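4.3 Failures during tray handling

The donut task produced the most stops of any task in the study. Of 239 attempts, 60 ended early, and 50 of those came from two causes: a fingertip touching the glaze before the cardboard was gripped, and a person reaching into the work area while the arm was moving. Figure 6 gives the wrist view for this task.

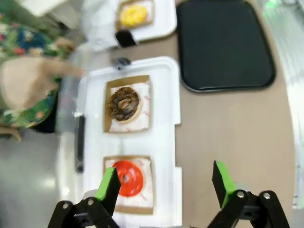
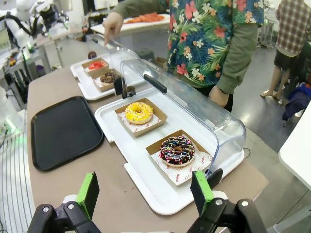 Figure 6. Wrist camera views from the donut task, each with a person near the trays.

Glaze contact was mostly a height error. The Todine planner took the top of the donut as the top of the box, so the pads closed too high. Raising the weight on the cardboard rim fixed most cases, but light-colored glazes on white paper still gave poor edges.

Reaching was the safety concern. The stop was triggered by joint torque alone, so the arm slowed only after contact. Tran and Boateng reviewed the logs and found one case where the stop signal was sent but dropped by the Spanos controller. We then halted all trials until the controller was replaced.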